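# ¿Sirven de algo 400 demostraciones grabadas solo en simulación?

Llevo desde mayo intentando montar un conjunto de demostraciones para una política de recogida de piezas y cada vez me fío menos de lo que estoy haciendo.

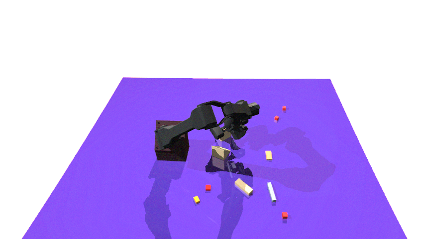
El plan, sobre el papel, es sencillo. Un brazo, unas cuantas piezas pequeñas repartidas por el suelo, teleoperación con un mando y a grabar episodios. Uso Fenditz como simulador y Stitix para guardar las trayectorias (posiciones de las articulaciones, apertura de la pinza y una cámara fija). Entreno por imitación, nada exótico. La tarea es coger el cubo rojo que se le indique y dejarlo en una posición objetivo que cambia en cada episodio.

Tengo 400 episodios. La política entrenada con ellos acierta bastante dentro del simulador, siempre que las piezas aparezcan más o menos donde aparecían al grabar. Si las muevo hacia la parte izquierda del suelo, el brazo va con mucha decisión a un sitio donde no hay nada y cierra la pinza. Probé 46 colocaciones nuevas y falló en la mayoría.

En la documentación de Ragab, que es lo que usa un compañero para aleatorizar escenas, se da a entender que basta con cambiar colores, luces y texturas para que el modelo generalice. Lo he probado con el color del suelo y no he notado gran cosa. Tampoco me lo creía mucho antes de probarlo, la verdad.

Mis dudas concretas:

- ¿Grabo más episodios o tiro los que tengo y empiezo con otro reparto de posiciones?
- ¿Las piezas que no intervienen en la tarea (los bloques alargados, la cuña) ayudan o estorban?
- ¿El reflejo del suelo puede estar metiendo ruido? Se ve el robot reflejado y no sé si la red se está agarrando a eso.
- ¿Hay que conservar los episodios en los que fallé el primer agarre y lo repetí?

Agradecería respuestas de gente que lo haya hecho, no enlaces a artículos donde todo sale bien.

**Editado:** me preguntan por la resolución. Grabo a 256 × 256 y la cámara no se mueve nunca. La acción es la posición articular absoluta.

---

## Respuesta 1 (aceptada)

Antes de grabar nada más, dibuja un mapa de dónde estaba el cubo objetivo en cada uno de los 400 episodios. Un diagrama de dispersión visto desde arriba y ya. Por lo que cuentas, apuesto a que la zona izquierda te sale casi vacía. Con la captura que has puesto pasa lo mismo: las piezas quedan delante y a la derecha del pedestal, y hacia la izquierda queda mucho suelo sin usar. Una sola captura no demuestra nada sobre el resto, claro, por eso lo del mapa.

Si el mapa confirma el hueco, el número de episodios te da igual. Puedes llegar al doble y seguirá fallando en ese lado. Yo haría esto:

1. Divide la zona alcanzable en celdas. No hace falta que sean muy finas.
2. Fija un mínimo de episodios por celda para el cubo objetivo, y que el generador de escenas lo respete.
3. Reserva celdas enteras para validación. Si separas episodios al azar, la validación se parece tanto al entrenamiento que te va a dar la razón siempre.
4. Vuelve a medir con las mismas 46 colocaciones, sin tocar ninguna.

No tiraría lo que tienes. Submuestrea las celdas donde te sobren ejemplos y completa las otras.

Sobre las piezas de relleno: déjalas, pero que cambien de sitio y que a veces no estén. Si la cuña está siempre cerca del mismo punto acaba funcionando como referencia, y la política se orienta por ella en lugar de buscar el cubo. Me pasó con una bandeja en un proyecto interno (lo llamábamos Fenley) y tardamos semanas en darnos cuenta, porque las cifras dentro de la simulación eran estupendas.

Además tienes varios cubos rojos iguales en la misma escena. ¿Cómo le indicas cuál coger? Si es con una coordenada, bien, aunque comprueba que de verdad la usa: dale una coordenada falsa y mira si el brazo cambia de trayectoria. Si va al mismo cubo de antes, la está ignorando. Si es con texto del tipo «coge el cubo rojo», la instrucción es ambigua y estás promediando demostraciones que se contradicen.

El reflejo no me preocuparía todavía. Es fácil salir de dudas — renderiza los mismos episodios con el suelo mate, entrena otra vez y compara. Como tienes guardadas las articulaciones no hay que volver a teleoperar, aunque sí necesitas el estado de los objetos en cada paso. Comprueba que Stitix te lo está guardando, que por defecto a mí no me lo guardaba.

Y los agarres repetidos, consérvalos, pero etiquetados. Entrena con y sin ellos. En mi caso la parte útil era la corrección y la parte dañina era el rato que el operador se quedaba quieto pensando. Recorta las pausas.

> **Comentario de quien pregunta:** Hecho el mapa. El lado izquierdo tiene 5 episodios de los 400. Me da bastante vergüenza. La indicación va por coordenada; probé lo de la coordenada falsa y el brazo a veces la sigue y a veces no, así que tampoco me quedo tranquilo.

> **Comentario:** «A veces» suele querer decir que la sigue cuando cae en zona conocida. Repítelo separando por celdas.

---

## Respuesta 2

Yo cambiaría las acciones a incrementos en vez de posición absoluta. Con posición absoluta y pocos datos la red memoriza destinos, y eso de ir decidido a un sitio vacío me suena mucho.

Dicho esto, soy escéptico con todo el planteamiento. Aunque arregles la cobertura, lo que vas a tener es una política buena recogiendo cubos en Fenditz. ¿Tienes un brazo de verdad donde probarla? Si la respuesta es que sí, grabaría ya unas pocas demostraciones reales, aunque sean feas, y las usaría solo para evaluar. Si es que no, no gastaría más tardes con el mando: escribe un controlador programado que resuelva el agarre usando la posición exacta del cubo, que en simulación la tienes gratis, y genera los episodios con eso durante la noche. Salen más rígidos que los de una persona, eso sí, y sin errores de los que recuperarse, así que habría que meterle perturbaciones a propósito.

> **Comentario de quien pregunta:** Hay brazo real pero compartido, me toca unas 4 horas al mes. Lo del controlador programado lo descarté al principio porque quería movimientos «naturales». Ahora mismo no sabría defender por qué.

> **Comentario:** Con incrementos ojo con la deriva. A mí me fue peor.

---

## Respuesta 3

Más datos. Con 400 no haces nada, nosotros no empezamos a ver resultados hasta que tuvimos muchísimos más. Y sube la resolución de la cámara.

> **Comentario:** ¿Cuántos más, y medido cómo? Acaba de decir que en un lado tiene 5.

> **Comentario:** Bueno, pues más en ese lado.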